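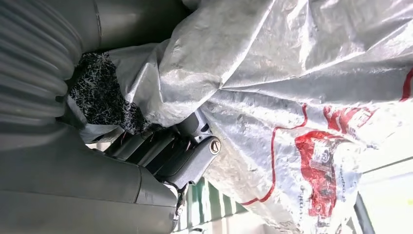 图1 揉皱的白色塑料包装袋，红色印刷图案随褶皱变形

软包装快件的装筐与称重：对一套台面流程的检验
Zullusico 课程项目结题报告，Hillham 组

一、题目从哪里来

课程开始时发下来的任务书里有一句话，我们组后来反复引用：“软包装件的称重环节已经成熟，学生只需验证流程。”指导教师 Nivaldo Meireles 让我们先把“已经成熟”四个字圈出来，再去找它的依据。我们找了，任务书后面附的唯一材料是 Kirnex 的一份软件说明，里面谈的是重量数据录入之后怎么存、怎么查，对数据录入之前的事情只用了半页纸，配了一张流程框图：取件、上秤、读数、放行。四个框，三个箭头。

硬纸箱大概可以这样处理。塑料快递袋能不能，我们表示怀疑，于是把它定为题目。报告写的就是从筐里取出一个袋子到它离开桌面之间的那几步，范围很小，数据也谈不上漂亮。先说清楚，我们没有能力评价整条分拣线，也没有打算评价。

二、台面和用具

工位是一张深绿色台面的桌子，右侧紧挨着一条绿色输送带。左边放一只敞口的亮绿色塑料筐，侧壁有镂空的条形孔，快递袋就堆在筐里和筐的周围。桌子中间是一台白色电子秤，秤上搁一只长方形不锈钢盘，四边翘起，盘面压有四道平行的长棱。秤的正面有三个读数窗口，右边是数字键盘。

袋子有白色的，也有灰色的，上面印着红色图案，有的贴着运单。挑这类袋子没有什么讲究，手边能稳定拿到的就是它们。有同学提议加入气泡信封和纸袋作对照，我们讨论后放弃了，理由是人手不够。现在回头看，这个决定削弱了后面的不少结论，读者读到第五节时请记得这一点。

不锈钢盘需要单独交代。它在原来的流程图里没有出现，是 Macedo 组上学期留下的做法，交接记录里写着“加盘后读数明显更稳”。明显到什么程度，和什么相比，记录里没有。我们去问过，得到的回答是“试了几次，感觉好用”。感觉好用当然也是一种信息，只是不宜写进结论栏。

三、我们怎样记录

记录表只有几列：袋子编号、取件时的位置、放上盘子后的姿态、第一次读数、稳定后的读数、是否重放、备注。姿态一栏最初设计得很细，分平铺、对折、卷曲、立起、悬边，用了几天就用不下去了。同一个袋子，两个记录员会写出两种姿态。袋子揉皱之后，平铺和对折之间并没有一条清楚的线。后来合并成两类：全部在盘内，或有一部分搭出盘外。分类粗了，但两个人写的总算一致。

组里 7 个人轮流操作和记录。操作的人不看记录表，记录的人不碰袋子。起初我们嫌这样麻烦，让操作的人自己报自己记，后来翻表时发现，凡是自己操作自己记的那几页，“是否重放”一栏几乎全是“否”，字迹也特别整齐。那几页作废，没有进入统计。

最终留下的有效称重记录是 1,446 条。称重之外还有另一张表，记的是运单扫码的尝试，包括失败后重扫的，约 2,952 次。两张表的口径不同，不能直接相除，中期汇报时我们就犯过这个错误，得出了一个看上去很有说服力的“平均每件扫码次数”，被 Meireles 老师当场划掉了。

四、袋子本身的麻烦

流程图里最短的一个框是“取件”，实际花时间最多的也是它。

塑料袋堆在一起时彼此并不分开。一个袋子的角会压在另一个下面，折边会挂在筐沿上，从上面拿一个，常常带起旁边一个。硬箱子堆在一起，谁在上谁在下一看便知；软袋子叠放以后，边界要靠印刷图案和折痕去猜。我们原以为红色图案会有帮助，毕竟颜色鲜明，容易作记号。试下来帮助有限。图案随着袋子起皱而断开、错位，一个圆形的标志折过来以后可能只剩一段弧线，两段弧线究竟属于一个袋子还是两个袋子，远看分不出来。

反光是另一件事。塑料表面一皱，就出现许多细碎的亮条，亮条的位置随灯光和角度变化。有组员下午坐在靠窗一侧抄运单上的小字，抄错的明显多于换到对面以后。这句话里的“明显”也是我们自己的感觉，没有单独设计实验，写在这里供后来的组参考，请不要引用成结论。

袋内物品的移动也给我们添了不少事。袋子比内装物大，拎起一端，东西就滑到另一端；放下去以后重心偏在一侧，另一侧软塌塌地垂着。垂下来的部分如果碰到桌面，就等于有人从下面托了一把秤。读数偏轻，而且偏得很稳定，数字一动不动，完全没有异常的样子。Kirnex 的说明里把“读数稳定”当作放行条件，照它的逻辑，这样的件会顺利通过。

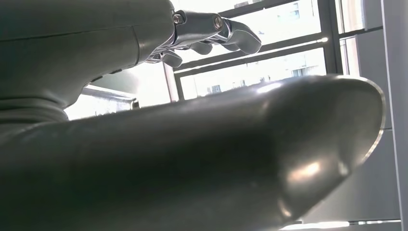 读数稳定了，能不能就认为重量是对的？
稳定只说明受力在那一刻没有变化，袋子的一角搭在桌面上时，读数同样可以很稳定，所以放行之前还要检查袋子是否全部落在盘内。

这一条后来成了我们组唯一坚持写进操作卡的规定。其他规定都有人反对过，包括我自己。

五、盘子到底有没有用

先说支持盘子的一面。有盘子的时候，袋子四周有一圈翘起的边，小件不容易滑出去，操作的人放手也更干脆。记录表里“全部在盘内”的那一类，重放的比例低于“搭出盘外”的那一类，组里对此没有争议。

争议在于这能不能算作盘子的功劳。“全部在盘内”的多半是小袋子。小袋子本来就好放，没有盘子也未必会出问题。要回答这个问题，需要同一批袋子在有盘和无盘两种情况下各称一遍，次序还要打乱。我们只做了很少的一轮，做到一半发现去皮设置忘了改，那一轮的无盘数据全部带着盘子的去皮值，只好丢弃。重做的时间没有了。因此 Macedo 组的“读数更稳”，我们既没有证实，也没有推翻。

再说反对的一面。盘子比秤体宽，边缘伸在外面，放得稍微斜一点，一侧就悬得更多。重物落在悬出的那一侧时，盘子会轻轻翘一下，操作的人下意识地用手去扶，手还没有离开，读数已经出来了。这种情况在备注栏里写作“扶盘”，出现得比我们预想的多。盘子解决了袋子乱滑的问题，又带来了盘子自己的问题。盘面上的几道棱是否能减少滑动，有组员信，我不太信，光滑的塑料在光滑的金属上，棱又是顺着一个方向的，横着推和竖着推应当不同，但没有人去测过。

还有一个容易被忽略的细节，就是盘子的位置会慢慢变。每次取放都碰它一下，一段时间以后它就不在原来的地方了。我们曾经在秤体边上贴胶带作对位标记，胶带本身倒是很牢，只是大家忙起来谁也不看。

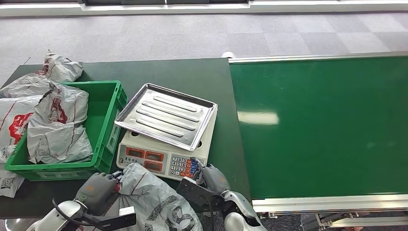 另外，盘、筐和输送带之间的距离也影响结果，这是项目后半段才注意到的。筐在左，秤在中，输送带在右，看上去顺手，东西从左到右走一遍就完了。可是筐装得满的时候，袋子会翻过筐沿，向外面挂着，离秤近的那一面如果也堆出来，取放之间就容易蹭到盘子。我们把筐往左挪过一次，蹭盘的情况少了，伸手的距离长了，袋子在半途掉下来的次数又多了。哪一种更划算，取决于怎么给“掉件”和“误读”定价，而定价不是我们能做的。

输送带一侧相对简单。称完的袋子放上去，标签朝上，结束。我们对“标签朝上”倒是有些保留。软袋子放下去的一瞬间标签确实朝上，袋子松开以后自己展开一点，标签可能转到侧面。扫码表里的重扫有一部分大概来自这里，可是表中没有记录标签的朝向，所以只能说大概。

六、扫码与称重的先后

流程图没有规定先扫还是先称，Kirnex 的软件两种次序都接受。组里为此分成两派。先扫派认为，袋子还在手里，标签正对着自己，顺手就扫了；先称派认为，扫码时要把袋子抻平，抻平的动作会让里面的东西重新移动，称完再抻才不影响读数。

我们各试了一段时间，两段时间里换了操作的人，袋子也不完全是同一批，比较起来并不公平。从现有记录看，先称后扫的重放少一些，先扫后称的漏扫少一些。两派各取所需，都宣布自己得到了支持。中期汇报的幻灯片上曾经出现过“先称后扫更优”的标题，这次报告删去了。

顺便记一件事：抻平标签时用力过猛，容易把运单的边角掀起来，掀起来的边角又会粘住下一个袋子。处理办法很土，用手指按回去。

七、结果能说明什么

把能站住的放在前面。第一，在这张台面上，用这些袋子，“袋子全部落在盘内”这一检查值得保留，它花的时间很少，能挡住读数稳定却偏轻的那一类误差。第二，由操作者自己记录自己的重放情况，数据不可信，至少我们组的不可信。

站不住的更多。盘子的作用没有分离出来；扫码次序没有公平比较过；灯光的影响只有印象；袋子的种类单一，结论不能搬到纸袋和气泡信封上去。1,446 条记录听起来不少，但同一批袋子反复使用，越用越软，越用越皱，后面的记录和前面的记录已经不能算同一种东西。我们给袋子编了号，却没有记它用过多少次，这是设计上的失误，应当由全组承担。

任务书所说的“已经成熟”，我们的看法是：秤成熟，软件也算成熟，从筐里拿起一个皱巴巴的袋子、把它妥当地放到盘子上，这一段没有任何材料能够证明它成熟。Meireles 老师看过初稿后在这一段旁边写了一句“那么请说明什么材料能证明”。我们讨论过两次，暂时的答案是至少需要下面这些：袋子的使用次数，去皮设置的逐轮核对，有盘与无盘的成对称量，以及一个不参与操作的记录员。

八、留给下一组的东西

记录表模板已经改过，增加了“使用次数”和“标签朝向”两列，姿态一栏维持两类，请不要再拆细。操作卡贴在桌子侧面，字比较小，可以重印。

去皮：每次挪动盘子以后都要重新核对，核对完在表上画一个勾。我们画的勾有一些是补的，补画的那几页右上角折了角。

作废的几页没有扔，夹在文件夹最后，想看“过于整齐的数据”是什么样子可以翻一翻。筐目前放在挪动以后的位置，如果要恢复原位，台面上还留着铅笔线，颜色很淡，要侧着光看。

扫码表的电子版里有一列名为“备用”，内容是两位组员争论次序问题时随手写的，与数据无关，导入软件之前请先删掉，否则会报格式错误。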